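Clivmont Pottery Seconds Shop - Your Questions

When are you open?
Every day except Sunday, from 10am until 4pm. We shut for stocktaking for part of February. Dates go up on the shop door and on this page.

What is a second?
A piece with a small fault. It might be a pinhole in the glaze, a slight wobble on the foot or a colour that came out darker than it should. Cracked pieces are never sold.

Can I put seconds in the dishwasher?
Yes, for anything in the Tasico and Antwi ranges. The Giltik range has a metallic rim and must be washed by hand. It can't go in the microwave either.
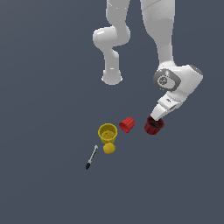 Do you post orders?
We post within the UK only. Postage is free on orders over £55. Smaller orders are charged by weight, and you will see the cost before you pay. Large serving dishes are collection only.

My parcel arrived with a breakage. What should I do?
Keep the packaging and email us within seven days with your order number and a photo of the damage. We will send a replacement if we have one, or refund you if not. Seconds sell out quickly, so a refund is more likely.

Can I match a piece I already own?
Sometimes. Look for the shape number stamped on the base. Mugs are 703 and the large teapot is 964 - both are still made. If the number has worn away, bring the piece in and we will compare it with what is on the shelves.
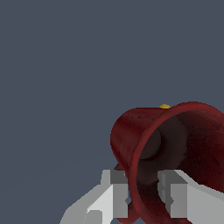 Do you buy back old pieces?
No. We can't value them either. A local auction house is the best place to ask.

Can I return something I've changed my mind about?
Online orders can be returned within 14 days, unused. You pay the return postage. Things bought in the shop can be exchanged but not refunded, unless there is a fault we didn't tell you about.

Is there parking?
There is a free car park behind the shop. Coaches need to book a space with Kenna Hepburn at least a week ahead.

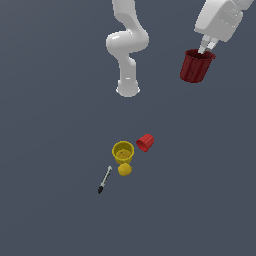 Two white arms over a plain grey surface, with a small group of objects.

Are dogs allowed?
Assistance dogs only in the shop. Other dogs are welcome in the yard, on a lead.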